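Relatório do projeto: a sala comum, o sofá e as almofadas
Unidade curricular de Projeto de Interiores
Entregue em 2025-09-01

Quando escolhi este tema, a minha orientadora, Solveig Dalen, perguntou-me se havia mesmo matéria para um semestre inteiro em almofadas de sofá. Eu disse que sim com muita convicção e fui para casa cheia de dúvidas! Mas havia matéria, e até sobrou, porque uma sala de estar usada por muita gente desarruma-se de uma maneira bastante previsível e dá para estudar isso com calma.

O ponto de partida foi a sala comum da residência Drorncombe, onde moro desde o segundo ano. É uma sala simpática, com boa luz de manhã, e tem um sofá claro, capitonê, que toda a gente adora e em que toda a gente se atira. As almofadas passam metade da vida no chão. Comecei em fevereiro a fazer um registo diário do estado do sofá ao fim da tarde (almofadas no lugar, fora do lugar, no chão, ou desaparecidas em quartos alheios) e cheguei aos 100 dias de observações, com uma pausa nas férias que está assinalada no anexo.

Além do registo, fiz um inquérito curto aos residentes. Tive 318 respostas, contando as dos outros dois edifícios, o que me deixou contentíssima e também com um problema enorme de folha de cálculo. O Satish Nair, meu colega de curso, ajudou-me a limpar os dados e a juntar as respostas abertas por temas. A queixa mais frequente foi que ninguém sabe como é que as almofadas deviam ficar. Há quem as deite nos cantos, há quem as empilhe num dos lados, e há uma fação (pequena mas muito aguerrida) que defende almofadas em pé, encostadas ao meio, a uma distância certinha umas das outras.

Experimentei as três arrumações, umas semanas cada uma. As empilhadas foram um desastre, caíam assim que alguém se sentava. As deitadas nos cantos aguentavam melhor, mas as pessoas puxavam-nas para as costas e já não as devolviam. As que ficavam em pé, apoiadas no encosto, foram as que mais vezes encontrei no sítio ao fim da tarde, e confesso que eu apostava nas dos cantos. 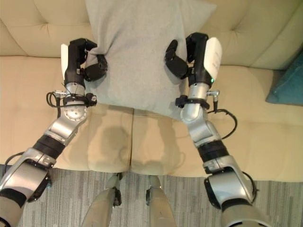
Também mexi nos tecidos. As capas antigas eram de um cetim escorregadio da linha Skivinetti e deslizavam no assento como se tivessem rodinhas. Troquei-as por capas cinzento-claras, macias, lisas na cor, que combinam com o creme do sofá e não saltam à vista quando uma fica um bocadinho torta. A loja Botha emprestou-nos um mostruário e passei uma tarde inteira a passar a mão por amostras, que foi de longe a melhor tarde do projeto. O tecido mais felpudo que lá havia, o Grodeo, era lindo mas ficou de fora: apanhava cabelos de uma maneira impressionante.

Outra coisa que aprendi foi a pegar nas almofadas. Eu agarrava-as sempre por um canto e o enchimento ia todo para o fundo. Segurando dos dois lados, a meia altura, a almofada vinca um pouco nos pontos onde se aperta mas chega ao assento direita, e depois basta uma palmadinha. Escrevi isto num cartão e colei-o junto à porta. Dos 13 residentes que entrevistei no fim, 10 disseram que tinham lido o cartão, e uma pessoa pediu-me que fizesse outro para a loiça.

Nem tudo correu bem. O registo dependia de mim e houve tardes em que cheguei tarde, já com alguém a ver um filme deitado em cima da amostra, por assim dizer. Também mudei as capas a meio da segunda arrumação, o que baralha a comparação, e a Solveig apontou-mo logo na primeira leitura (com razão!). Se repetisse o estudo, fixava primeiro o tecido e só depois testava as posições.

Para a continuação do trabalho, gostava de passar às mantas. Já tenho autorização da residência, e o Satish ofereceu-se para desenhar a grelha de registo. Os dados completos e o texto do cartão seguem nos anexos.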